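4 Einrichten der Demontagezelle in der Gemeinschaftswerkstatt Hokurholm

Dieser Abschnitt richtet sich an Mitglieder, die die Zelle Flisoven nach der Grundmontage (Abschnitt 3) für das Zerlegen ausgedienter Desktop-Rechner in Betrieb nehmen. Stand: 5. Juni 2023. Technische Verantwortung: Efa Dafis.

4.1 Vorbereitung des Gehäuses

1. Netzstecker des Rechners ziehen und die Einschalttaste gedrückt halten, bis keine Lüfterbewegung mehr erkennbar ist.
2. Seitenwand abnehmen und außerhalb des Arbeitsbereichs ablegen.
3. Gehäuse mit der offenen Seite nach oben auf den Profiltisch legen.
4. Freien Hub des Greifers über dem Gehäuse prüfen. Lose Leitungen, die in den Verfahrweg ragen, sind zur Seite zu führen.

VORSICHT: Das Netzteil darf unter keinen Umständen geöffnet werden. Es verbleibt bis zum Abschluss aller Greifvorgänge im Gehäuse.

4.2 Greifpunkte einlernen

1. Im Programm Odoi den Handbetrieb wählen und die Geschwindigkeit auf die niedrigste Stufe stellen.
2. Den Greifer senkrecht über das blaue Kunststoffteil fahren und mit geöffneten Backen absenken.
3. Backen schließen, bis das Teil ohne Verformung gehalten wird. 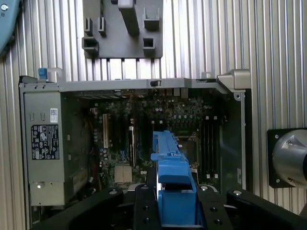

4. Position unter der Nummer 355 speichern. Die Nummer 361 ist für die Ablageposition reserviert und darf nicht überschrieben werden.
5. Den Greifer in gerader Linie nach oben verfahren. Bei spürbarem Widerstand ist der Vorgang abzubrechen und die Verriegelung von Hand zu prüfen.

HINWEIS: Eingelernte Positionen gelten ausschließlich für die jeweilige Gehäusebauform. Bei einem Wechsel der Bauform ist Abschnitt 4.2 vollständig zu wiederholen.

4.3 Entnahme der Festplatte

1. Daten- und Stromanschluss der Festplatte von Hand lösen.
2. Prozessoren, die bereits ausgebaut wurden, in die Aussparung der gedruckten Aufnahmeplatte neben dem Gehäuse legen.
3. Arbeitsbereich verlassen und den Entnahmezyklus in Odoi freigeben.
4. Die Festplatte wird zusammen mit ihrem blauen Träger angehoben. Während der Bewegung ist nicht in die Zelle zu greifen.

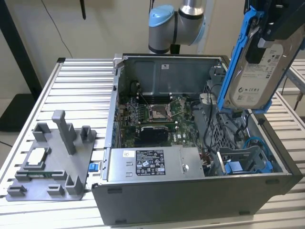
4.4 Störungen und Abschluss

Fällt ein Träger aus den Backen, ist der Not-Halt zu betätigen. Der Wiederanlauf erfolgt erst nach Sichtprüfung der Backenflächen durch eine eingewiesene Person. Einweisungen erteilen Yaw Addo und Dzifa Asamoah.

Nach 2.000 Greifzyklen sind die Schrauben am Greifer nachzuziehen. Der Vorgang ist im Wartungsbuch der Zelle mit Namen und Zählerstand einzutragen.

Entnommene Festplatten sind in den abschließbaren Behälter am Eingang zu legen. Für die Schlüsselausgabe ist Ayuba Arthur zuständig.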